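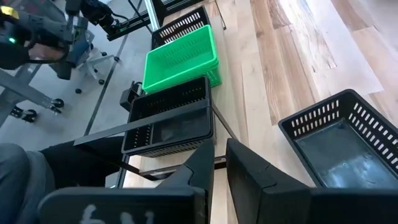 Sorting table: slotted baskets, three black, one green.

Basket and bench check, Millach workroom
Tuesday, morning round

1. Baskets clean and free of cracks
Ticked, with a grumble. The form gives one box for the lot. Slots are where cracks start and a glance from the doorway won't find them. Run a thumb along every rim.

2. Tabletop clear of clutter
Depends who you ask. Mutora's sheet says "clear" and leaves it at that. Does a pot plant count? I've left this one open.

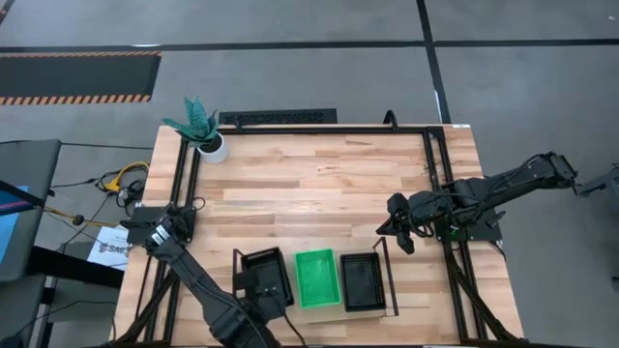

Wooden top, plant at the far left corner, small trays along the near edge.

3. Trays set back from the near edge
Not passed. The sheet asks for 10 cm and I doubt anyone has had a ruler out. Please measure before ticking.

4. Slots free of dust and bits

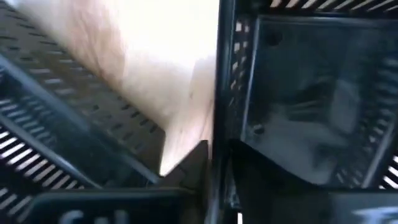 The Valtus wipes are meant to do 40 baskets a pack. I don't believe it. A wipe skates over the slots and leaves whatever is inside them, so use a soft brush and warm water.

5. Shelf board level and fixed
Signed off last time as "fine", which tells me nothing. Put a spirit level on it and write down the reading.

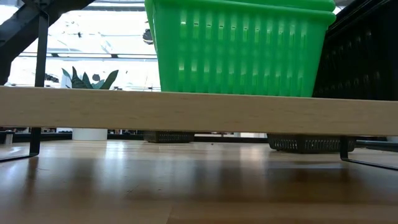
Stacking limit on the form is 4 high. Who tested that, and with what in the baskets? Until I see something in writing, keep nested baskets empty.

6. Load label on shelf
The form quotes 59 kg for the Thomas shelf. Label to be checked against the delivery note. Carried over to next round.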